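Repair mornings find a bright new home at Prireck

By Marwa El Fassi
March
2 min read

The repair mornings that used to squeeze into the back of the Koval hardware store have moved to a bigger place, and anyone who ever waited in line between the paint cans and the garden hoses will be glad to hear it. The new workroom is on the upper floor of the old Trundum building in Prireck, and almost 100 people climbed the stairs to see it when the doors opened at nine.

It is a lovely room to spend a morning in, with tall windows along one side and trees right outside, so that even people who only came to drop off a toaster tended to stay and chat. The rent is covered through next winter by a grant from Dollura, the lighting company on the river road, and there is finally enough floor for the bulky things that had to be turned away before – desk chairs, strollers, big suitcases and all those odd molded plastic pieces that never seem to fit on a kitchen table.
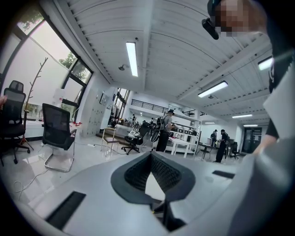
Leaning in for a closer look at a gray molded shell in the new workroom.

Visitors are asked to bring one item each, along with any screws, covers or loose parts that belong to it (a sandwich bag with your name on it does nicely). Someone at the front desk will write down what the trouble is and find you a place at a bench, and you are very welcome to pull up a stool and help with your own repair. Plenty of people do, and quite a few come back the next month wanting to learn how to sew a torn mesh panel or replace a worn zipper.

There are 60 places each morning, and they can be reserved by phone or at the Koval counter. Repairs are free, though you may be asked to pay for a part if a new one is needed. Coffee is on from the start, and the cinnamon rolls have made the move too, I am happy to report.

The room opens at nine and the last items are taken in at noon. Please use the side entrance, at number 1708, and ring the bell if you need the elevator. Children over six are welcome at the benches with a grown-up.

Contact the newsroom | Copyright Prireck Neighborhood News | Back to top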